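换季的时候我一般会给班里的孩子安排一次手工,今年做的是叶子拓印书签。去年做过纸盘雪人,胶水用得太多,晾了一个下午还是黏的,所以这次想找个不用胶水的。

拓印的做法是从同事Aicha Metwally那里学来的,她教大班,我教中班,步骤上我改了一点。

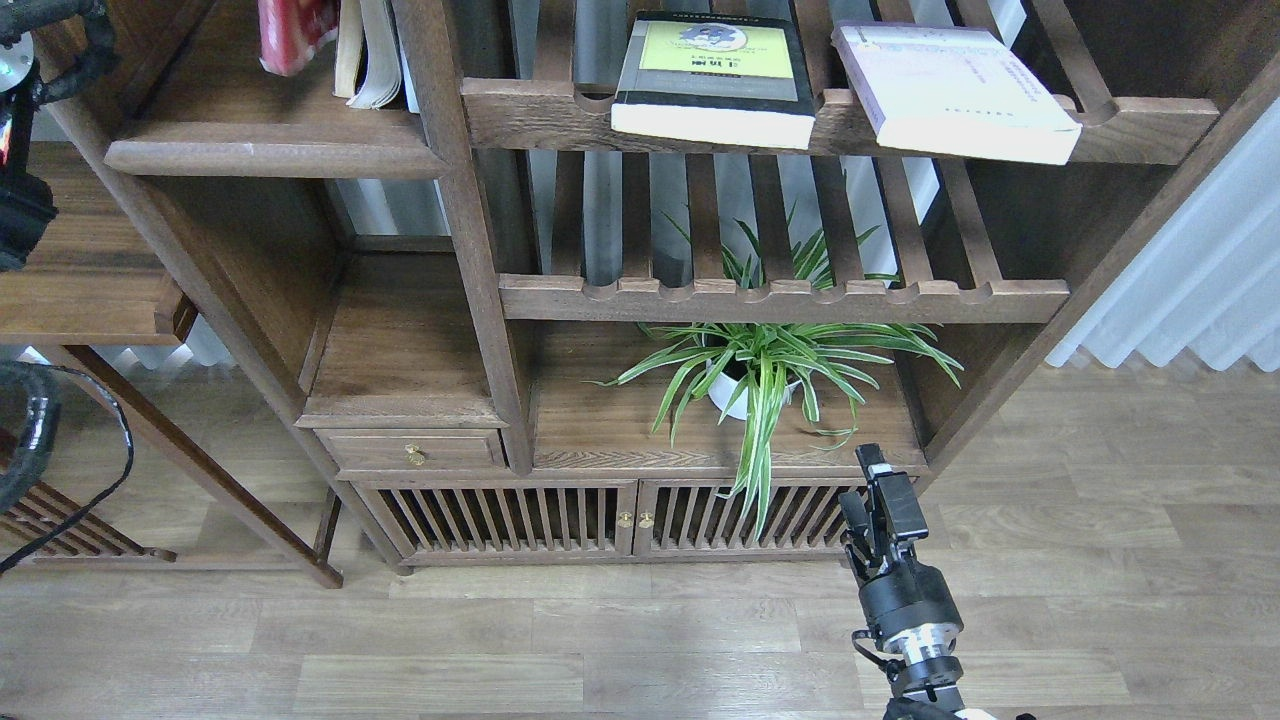
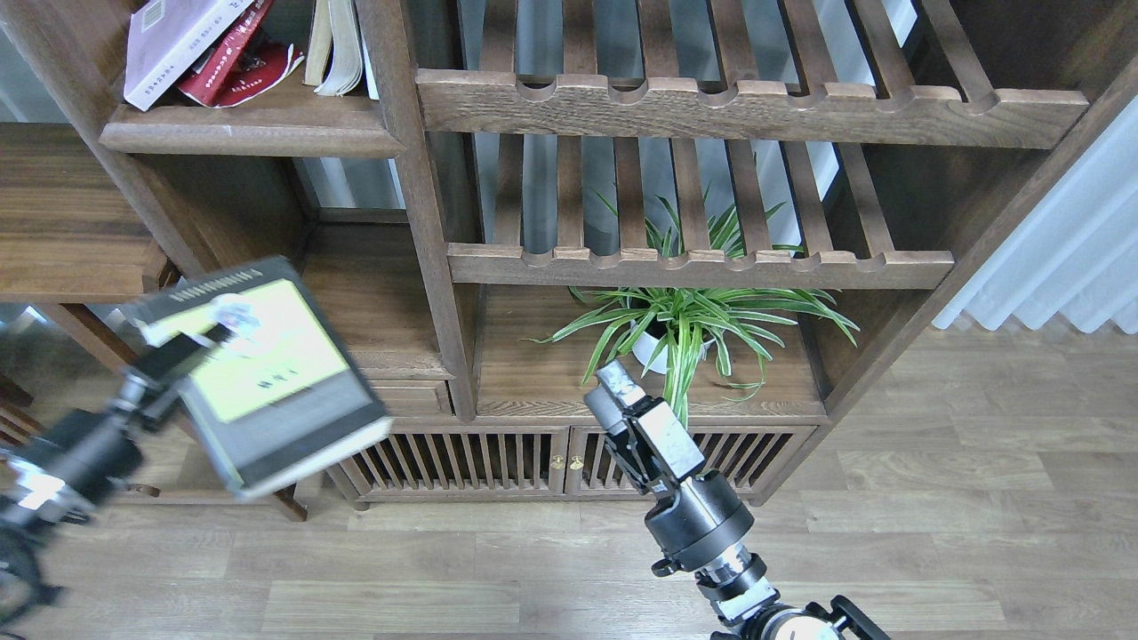 书和木架子

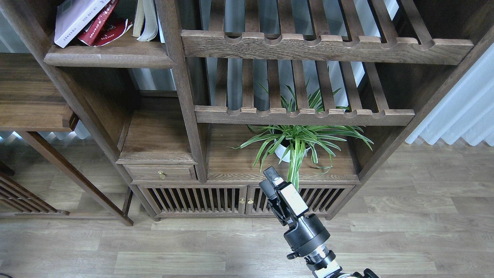
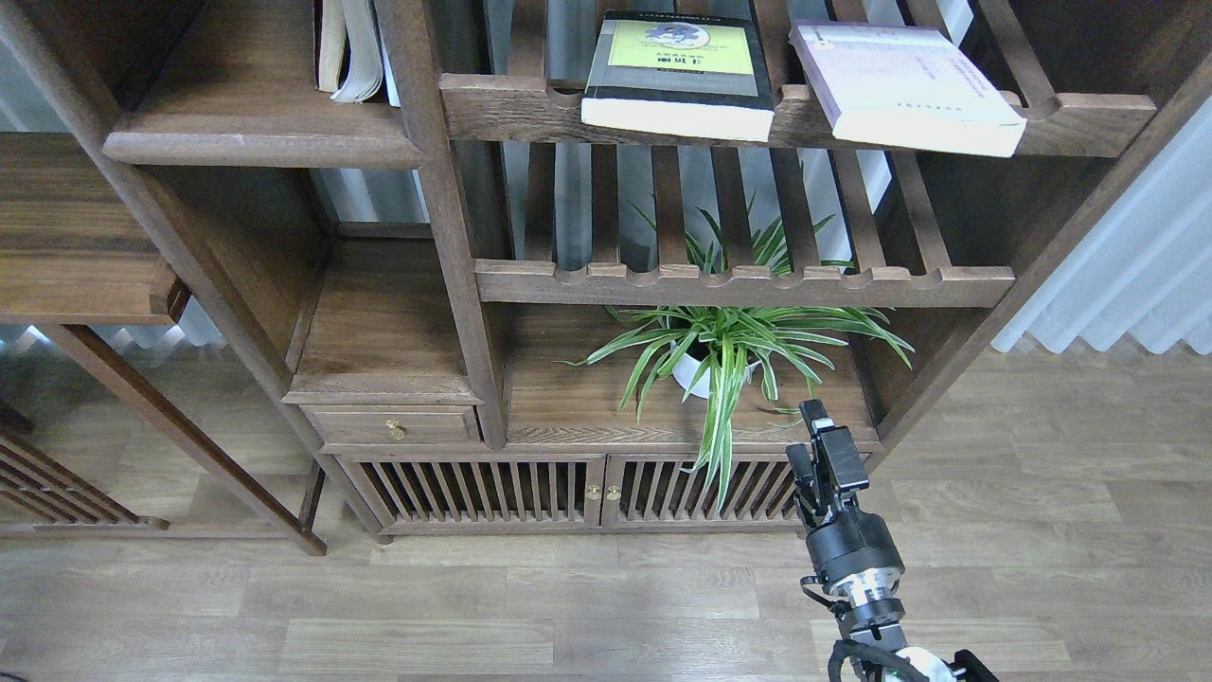
材料很简单:卡纸、蜡笔、落叶、打孔器和一段毛线。卡纸我买的是Petchrat的,一包100张,偏厚,裁成长条以后不容易卷。蜡笔要把外面的纸剥掉,横着涂。孩子剥纸剥得很慢,我建议老师前一天自己剥好。

叶子最好选叶脉突出的,背面朝上放在桌上,上面盖一张薄纸。我一开始直接用卡纸盖,印子很淡,后来改成先用薄的白纸拓,再剪下来夹进卡纸里。卡纸对折,开一个小窗,叶子的花纹正好露出来。开窗这一步中班的孩子做不了,我提前用刀裁好了。

涂的时候一只手按住纸,另一只手拿蜡笔,朝一个方向涂。来回涂的话纸会跑,叶脉会出现重影。有两个孩子怎么都按不住,我用纸胶带把纸的四个角贴在桌上,问题就解决了。

颜色我没有规定。Angelica Bautista老师来帮忙,她那一桌的孩子把两种颜色叠在一起用,先黄后红,效果比单色好。我这一桌大多选了绿色,也有一个孩子坚持用黑色,印出来反而是最清楚的一张。

顺便可以讲叶子的各个部分:叶柄、叶脉、叶缘。我让孩子先用手指摸,再说哪里是凸起来的。有锯齿边的叶子和光边的叶子各放一堆,大家轮流去拿。这个环节我本来只留了几分钟,后来拖到了吃点心的时间。

最后打孔穿毛线。毛线头用透明胶缠一圈,会硬一点,好穿。打孔器我们只有2个,要排队,下次想再借一个。

做好的书签一人带回家一个,剩下的放在教室里。十一月如果还有落叶,打算再做一次大张的,试试水彩盖在蜡笔上面。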